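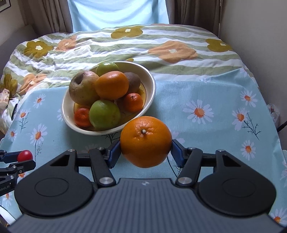 Fruit bowl on the daisy tablecloth

Is it really so bad to keep all your fruit in one bowl?
Posted in Kitchen and Larder, November 2020

My sister-in-law says I'm wasting money by putting everything in together. Mine has apples, an orange, a kiwi and a couple of tangerines in it, and one of the apples has gone brown and wrinkly while the green ones look fine. She blames the mixing. I've read the same claim on plenty of websites, usually right above a link to a special bag or a little disc you put in the fridge. I'm not convinced. The bowl sits in the bedroom, if that matters, as I've a table in there. Has anyone tested this themselves or do we all just repeat it?
Jonalyn Saludo

Clivimton33
Partly true, oversold. Apples do give off a gas (ethylene) that hurries some other fruit along, and kiwi is one that takes notice. Oranges and tangerines hardly care. So the mixing might soften your kiwi early, but I can't see how it would shrivel one apple and leave two alone. More likely that apple was older when you bought it. Wrinkling is mostly water loss, and a warm bedroom will do that. I kept apples in a bowl and in the fridge for 3 weeks in October, same bag from the market at Trenamthorpe. The fridge ones were still crisp. One bag proves very little, I know.
Don't bother with the discs until somebody shows you proper figures.

plumjam
Always keep them separate!! My nan did and never lost a single piece.

Salazar_K
Never lost one? I doubt that. What I would do is take the wrinkled one out and have a look. If it's firm under the skin, stew it. If there's mould or a soft patch, bin it and check whatever was touching it, as that does spread. Same goes for tomatoes if you keep any near by, they go over fast once one splits. And is the bowl near a radiator? You didn't say.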